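3. Positioning and first care of the table

Applies to the Nesard round table, model 219, with the timber top. Finish assembly (section 2) before you start.

3.1 Choose a spot on level floor. Carpet is fine if the pile is short.

3.2 Keep the top out of strong direct sun for the first few weeks. Near a window is acceptable if the blind is used in the middle of the day.

3.3 Leave enough room to pull an office chair right out and turn it. Move bags, boxes and anything with spread legs away from the chair's path.

3.4 Lift the table into position with two people, holding it under the top. Do not drag it.

CAUTION: Do not lift by the edge on one side only. The joint at the column can work loose.

3.5 Check the top in daylight from a low angle. Variation in colour between boards is normal in timber and is not covered under warranty.

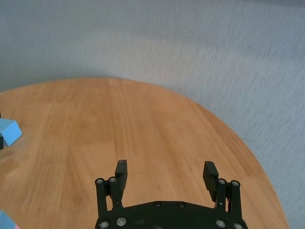
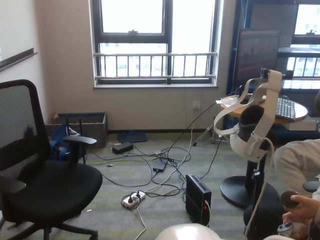
Fig. 3: Timber tabletop with visible grain (first picture); round table in a room with windows and an office chair (second picture).

3.6 Wipe along the grain with a soft, damp cloth, then dry straight away. Faint scuffs can be treated with Sastine wax, part no. 3493. Apply a thin coat, leave it for some 3 hours, then buff.

NOTE: Test the wax on the underside first. Do not use it on the rim.

3.7 Run any keyboard or monitor cables behind the table and clear of chair castors.

3.8 Retighten the 2 bolts under the top after the first month, using the key supplied. Go to section 4 for storage and moving.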